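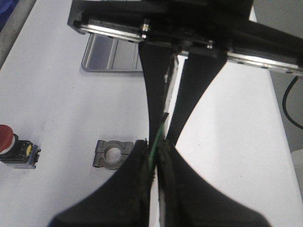
Farbschema für die Verkabelung einer Modellbahnanlage, die über mehrere Jahre wachsen soll: Wie macht ihr das? Meine Anlage Livorley (H0, Mittelleiter, Endbahnhof mit Abzweig) habe ich im April noch einmal bis auf das Holz zurückgebaut, weil ich unter der Platte nichts mehr wiedergefunden habe. Bisher war alles rot oder braun, je nachdem, was in der Kiste lag. Jetzt soll jede Farbe eine feste Aufgabe bekommen. Für die Rückmelder will ich dünnen Draht mit hellgrüner Isolierung nehmen, wie er auf dem Foto zu sehen ist. Das Grün fällt vor dunklem Untergrund sofort auf, und unter der Platte ist es bei mir ziemlich duster.
Der Rest nach Plan: Fahrstrom rot, Masse braun, Weichen gelb und blau, Licht weiß.
Gruß, Luuk Hendriks

Rangierer_Sarpong
Beiträge: 2777
Grundsätzlich gut. Aber Grün für Rückmelder würde ich mir überlegen. Bei vielen Weichenantrieben kommen schon grüne Markierungen vor, und dann hast du zwei Bedeutungen für eine Farbe. Ich nehme Grau.

bahnsteig_ost
Grau sieht man unter der Platte doch überhaupt nicht. Ich bin 62 und froh über jede Farbe, die ich ohne Stirnlampe erkenne. Grün ist völlig in Ordnung, wenn man es durchzieht.

Rangierer_Sarpong
Kann man so sehen. Ich habe LED-Streifen unter der Anlage, damit erkenne ich auch Grau.

Salamatu Kpodo
Farben allein reichen ab einer gewissen Größe nicht. Ich habe 40 Weichen, da bringt es mir wenig, wenn ich weiß, dass der Draht zu irgendeiner davon gehört. Bei mir hat jeder Draht an beiden Enden eine Nummer und dieselbe Nummer steht in einer Tabelle. Die Etiketten sind von Memetti, die kleben auch nach Jahren noch. Verlegt habe ich um die 800 Meter, ohne Tabelle wäre das nicht mehr zu warten.

Luuk Hendriks
Danke, an Nummern hatte ich auch schon gedacht. Wie gehst du bei den Ringleitungen vor, bekommt da jeder Abzweig eine eigene Nummer?

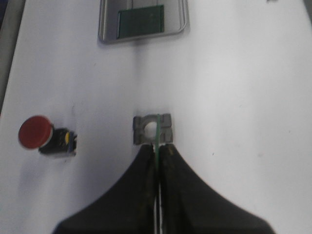
Und die zweite Frage ist der Querschnitt. Für die Rückmelder reicht mir das dünne Zeug, beim Fahrstrom bin ich unsicher. Der Booster von Stoner liefert laut Anleitung 2 Ampere, die längste Strecke geht einmal um den ganzen Raum.

Salamatu Kpodo
Die Ringleitung hat eine Nummer, die Abzweige hängen einen Buchstaben dran. 12, 12a, 12b und so weiter. Zum Querschnitt: Ring in 1,5 mm², Stichleitungen in 0,5 und möglichst kurz.

bahnsteig_ost
1,5 finde ich bei einer Heimanlage übertrieben. Ich fahre seit Jahren mit 0,75 und hatte nie Probleme.

Salamatu Kpodo
Bei einem kurzen Ring geht das. Mir ist wichtig, dass der Booster bei einem Kurzschluss am hintersten Gleis sicher abschaltet, und das hat bei mir mit 0,75 nicht geklappt. Münze aufs Gleis legen und ausprobieren.

Luuk Hendriks
Den Münztest mache ich, sobald der Ring liegt. Dann bestelle ich 1,5 in Rot und Braun. Beim Grün bleibe ich.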